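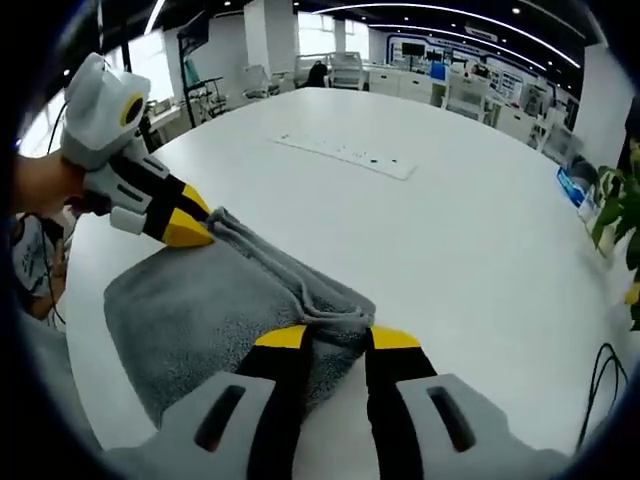 The gray towel on the big round table, mid-fold.

May 2020

A slow sort of day, and I mean that kindly. I had meant to write up my notes first thing, and then the towels got hold of me and that was the morning gone. I never thought I had opinions about folding until this spring - now I have far too many, and poor Lise Wong has heard every one of them.

My grandmother folded in thirds, long side first, and would take a towel back out of the closet if one of us kids had done it in half. I can still hear her shaking them out on the back porch in September, with the windows open and the radio going. Sylvie Arsenault says halves and halves again, and no fuss. I tried it her way today and I'll admit it goes quicker, though the thick fleecy kind fights you. You bring one edge over and a ridge comes up right through the middle, and then you're smoothing instead of folding. 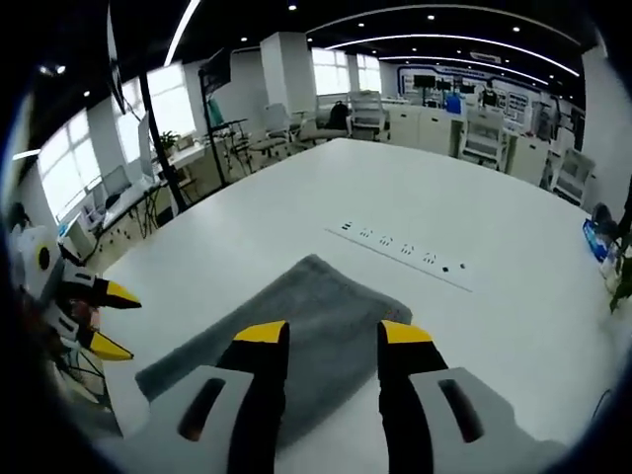

A gray towel laid out, with daylight from the windows.

I do love that table. It's so wide and white that a towel looks small on it, and there's the long strip of outlets set into the top, so I never have to go crawling underneath. The plant at the edge is looking green and leafy, which pleases me more than it should. I asked Tanner Cormier if he'd been watering it and he only smiled, so I still don't know!

Clifford Gill called after lunch and kept me on the phone for 31 minutes about his fence. Soup for supper, the last of the barley. I've promised myself I'll wash the 12 hand towels from the hall closet tomorrow and try thirds again, slowly, the way she did it. Must remember to write back to Jaxon too.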